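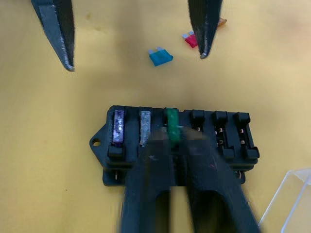
Huttunen six-way blade fuse box, black

Part no. 3817

If you've ever gone hunting for a blown fuse with a torch between your teeth, you'll understand why we're so fond of this little box. It's a plain black plastic housing with six slots set in a single row, so everything sits side by side and the colours are easy to tell apart - purple, clear and green are in the first three slots here, with a light blue and a red lying loose beside the box. The flange on the end has a hole for a small screw, and there's a terminal pin below.

Fuses are sold separately, so do have a look at our Jarkeck mixed packs (80 pieces, every common colour) while you're browsing!

Price: 399
Dispatched from our Rikville shop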